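Accueil | Numéros | Auteurs | Soumettre | Recherche

Elmarie Gumede, Pravesh Nkuna, Greer MacAulay
Version révisée, mai

4. Le panier à linge comme lieu de dépôt intermédiaire

4.1 Ce que contient un panier

Dans les foyers que nous avons suivis, le linge passe peu de temps dans l'armoire. Il circule entre le corps, le dossier d'une chaise, le sol, le panier et la machine, et c'est dans le panier qu'il séjourne le plus longtemps. Les carnets tenus par les participants de la résidence Kruger comportent 403 entrées relatives à un dépôt de linge. Nous avons retenu comme dépôt tout geste par lequel une pièce textile quitte la main pour un contenant, y compris lorsque la pièce est reprise peu après. Les draps et les housses, presque toujours portés directement à la machine, ont été traités à part (section 5).

Les participants distinguent mal, dans leurs propres notes, le panier de linge sale et le panier d'attente. Ce second usage concerne des vêtements portés une fois, jugés encore mettables, qui ne retournent pas avec le linge plié. Shireen Pillay avait déjà relevé cette catégorie dans son enquête sur les logements étudiants, où elle la nomme « linge suspendu ». Nous gardons le terme, bien qu'il prête à confusion avec le séchage.

4.2 Forme du contenant et tri par couleur

La hauteur du panier joue sur la manière dont les pièces s'y superposent. Un modèle haut et étroit conserve à peu près l'ordre des dépôts ; un modèle bas et large favorise les tas voisins, et l'on y reprend plus volontiers un vêtement.

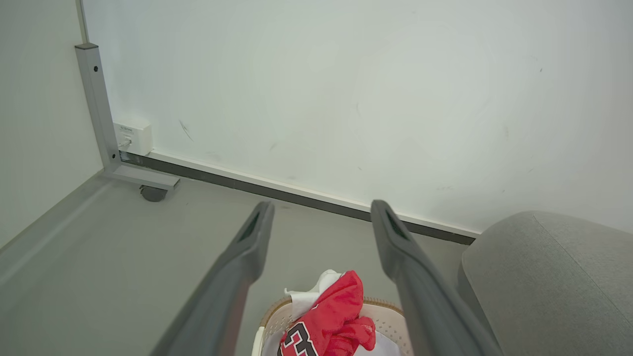
Figure 3. Panier rond à corps perforé, posé au sol, contenant du linge de couleur et du linge blanc.

Le tri par couleur reste, dans notre corpus, une opération différée. La plupart des participants déclarent séparer le blanc au moment de charger la machine, et rares sont ceux qui disposent de deux contenants. Le mélange visible à la figure 3, un maillot rouge à grand numéro noir bordé de blanc, en boule, avec du textile blanc contre le rebord, est de ceux que les participants citent spontanément comme « à ne pas laver ensemble ». Ils n'y voient pourtant pas de difficulté tant que les pièces restent au panier. Les vêtements de sport font exception sur un point : plusieurs foyers les isolent en raison de l'odeur, dans un sac ou sur le rebord d'une baignoire, puis les réunissent au reste au dernier moment.

Nous avons demandé à 30 participants de vider leur panier devant nous et de commenter chaque pièce. La séance durait quelque 30 minutes. Les commentaires portent d'abord sur l'occasion où le vêtement a été porté, ensuite sur son état, et assez peu sur sa couleur. Deux participantes ont retiré des pièces pour les remettre dans l'armoire pendant la séance ; ces retraits ont été notés mais exclus du codage.

4.3 Manière de déposer

Le codage distingue trois états : plié, étalé, en boule. La dernière catégorie domine nettement, y compris chez les personnes qui plient avec soin le linge propre. Sibusiso Mahlangu, qui a assuré le double codage, a proposé de la subdiviser selon que le vêtement est retourné ou non. Les photographies ne permettaient pas de trancher dans assez de cas et nous y avons renoncé.

Contact : secrétariat de la revue Cledeo | © Cledeo, tous droits réservés | Haut de page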